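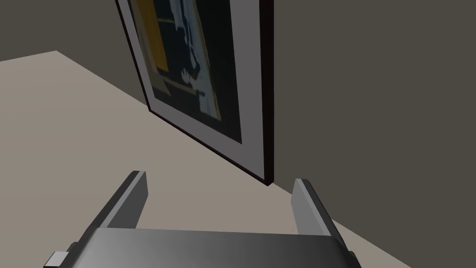
Is a robot training subscription worth paying for if you only run a small shop?

For most small shops it is, as long as you spend the first month in the simulator and don't buy an arm until that month is over.

Filed under: Opinion / Tools & Automation

I run a framing and hanging business in Grerbridge. We cut mats, we build frames, we drive out to people's houses and offices and put the things on the wall. It is a nice way to make a living and it is murder on your shoulders, and so for the last couple of years I've had one eye on the robot arm catalogs the way other people my age look at boats.

Back in March I signed up for Siron, which is a service where you build a pretend room on your computer, drop a pretend arm into it, and teach the arm to do a job. They charge 44 dollars a month for the small plan. You get 3 rooms, a folder of objects (furniture, boxes, dishes, a pile of framed pictures, thank goodness) and 100 practice runs a day. If you like what you see, you can buy a real arm from one of their partners and load the same lessons into it. That's the pitch, anyway. I haven't bought the arm. I may never buy the arm. I'm still paying the 44 dollars, and I want to talk about why.

The first thing I'll say is that the rooms are ugly. Bare floor, dark gray walls, not a baseboard or a light switch anywhere. I'm picky about how a picture looks on a wall, it's my whole job, and my first reaction was that I'd been sold a video game from twenty years ago. The art in the frames is smeary. There's one with a big dark navy field and a mustard patch up in a corner, and something pale in the middle that I took for a person, or maybe a sheet, and I spent way too long leaning into my monitor trying to work out what the painter was up to. (My advice is don't. You'll never get that afternoon back!)

But I've come around on the ugliness. I was teaching an arm to close on a frame without crushing the molding, and for that I need to see the edges. I need to see how thick the frame is, where the bottom corner sits, how wide apart the fingers are before I bring them in. The view I like best rides along with the gripper, so you're looking past the two fingers at whatever you're about to grab, usually at some crazy tilt. It made me a little queasy for the first week. Then one evening I caught myself tilting my head at the kitchen table to line up a salt shaker, and I figured I'd gotten used to it.

What I really learned in those 100 runs a day was how little I understood about my own work. I've picked up thousands of frames. Ask me how and I'd have told you, well, you just pick it up. Try telling that to an arm! Do you come at it from the side or the bottom? How hard do you squeeze a thin dark molding compared to a fat gold one? What do you do about a mat that's wide and a frame that's skinny, where all the weight is in the glass? I had to write all that down for Siron, and by the end I had a sheet of notes that I now hand to new hires. That sheet alone has paid for a few months of the plan, if you ask me.

Now for the complaints, and I have some.

The shadows are too soft. When a frame is leaning or standing near the floor, I have a hard time telling if it's resting there or floating a hair above it. In my shop that's the difference between a clean pickup and a chipped corner. Siron's help page says you can switch on a contact marker, and you can, but it's buried under 8 menus and it switches itself back off every time you change rooms. Please fix this. I've written in twice.

The glass isn't glass, either. Nothing shines and nothing reflects. Anybody who's tried to photograph a framed print for a website knows what a window does to it, and I have to believe a real camera on a real arm is going to have the same trouble. I'd pay extra for one room with a nasty bright window in it.

And I wish they'd quit talking about "lights-out production" in the newsletter. I don't want the lights out. I want something to hold the heavy end of a mirror while I drive the screws.

I did try the competition before writing any of this. Dankwa has prettier rooms and a much bigger object folder, but it wants a computer I don't own, and the price is for people with a purchasing department. Vavness sells a kit instead of a subscription -- a small arm in a box with the software thrown in -- and I can see the appeal if you like to tinker. I borrowed one for a weekend. It's sturdy enough, but the gripper opened about as wide as a sandwich, and I don't frame sandwiches.

So my opinion, for whatever a framer's opinion is worth, is that the cheap ugly simulator is the right place to start and the arm can wait. Folks in my trade tend to go at it backwards. They see a demo at a show, they come home with a machine, and it ends up under a tarp next to the old mat cutter. Spend a month grabbing at pretend pictures first. If you're bored by day ten you've saved yourself a bundle, and if you're still at it after supper like I was, then start measuring the bench.

I'm keeping my plan through the summer. Next on my list is teaching it to set a frame down flat, which I'm told is harder than picking one up.

Posted 5/6/18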